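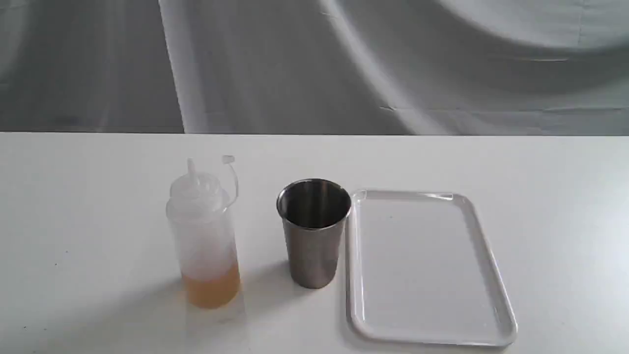
¿Sirve un biberón de cocina de plástico para salsas espesas?
Para mayonesa, kétchup o una vinagreta ligada, cualquiera de boquilla normal va bien. Para salsas con semillas o trozos hay que cortar la punta o pasarlas antes por un colador fino.

Reseña del juego de servicio Prevora: biberón, vaso metálico y bandeja
Por Eyerusalem Chala, 19 de junio de 2018

Compré este juego para los desayunos de casa y para las comidas que preparo con Obsa Tilahun, que son de mucha gente y poca mesa. Trae un biberón para salsas, un vaso de metal y una bandeja rectangular. Me costó 267 pesos en Itach, con el envío aparte. Lo uso casi a diario desde octubre.

El biberón

El plástico es translúcido, de un blanco lechoso. Se distingue el nivel de lo que hay dentro sin abrirlo, aunque el color de la salsa se ve apagado. Las paredes son rectas y entra bien el cepillo de botellas. Es la pieza más alta del juego y en mi nevera solo cabe de pie en la puerta.

Aprieta de forma pareja y recupera la forma rápido. Con aceite gotea un poco si se deja inclinado. Con salsa de yogur no he tenido problemas. Después de guardar adobo de pimentón quedó un tono rosado que tardó varias lavadas en irse, y el olor a ajo tardó más. Ahora lo reservo para aceite y vinagreta. El fabricante indica una capacidad de 700 ml, pero si se llena hasta arriba se derrama al enroscar la tapa.

El vaso

Lo uso para batir huevos, medir especias y dejar las cucharas mientras cocino. No guarda olores. Si se echa café muy caliente quema los dedos, así que para beber prefiero una taza de loza. Se me ha caído al suelo varias veces y sigue sin abolladuras. Las gotas de agua dejan marca si no se seca enseguida.

La bandeja

Es la pieza que menos esperaba usar y la que más sale del armario. Pongo en ella el vaso y el biberón y lo llevo todo a la mesa en un viaje. También recoge las gotas de aceite, que antes acababan en el mantel. En una mesa blanca y mate como la mía eso importa, porque las manchas pequeñas se quedan ahí hasta que alguien pasa el paño.
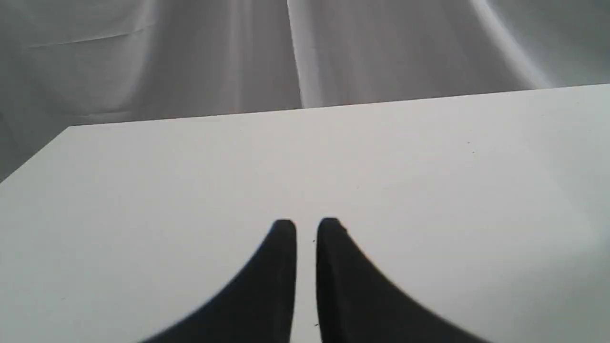 El paño, por cierto, mejor húmedo y con una gota de jabón. El estropajo deja brillos en el acabado mate y luego se notan más que la mancha. Para la bandeja vale lo mismo: agua templada, esponja blanda y secar de pie.

Comparación con otros

Antes tenía un biberón Zeleke, más barato y más blando. La tapa se rajó por la rosca a los 2 meses. Leonardo Greco usa los de Indeck en su cafetería y le duran, pero se venden por cajas y para una casa no compensa.

Lo que cambiaría

Una segunda tapa de repuesto y un capuchón de recambio para la boquilla. Escribí a la tienda y me contestaron que la tapa no se vende suelta. También agradecería unas marcas de medida dentro del vaso.

Lo volvería a comprar a ese precio. Si solo hace falta el biberón, conviene buscarlo por separado.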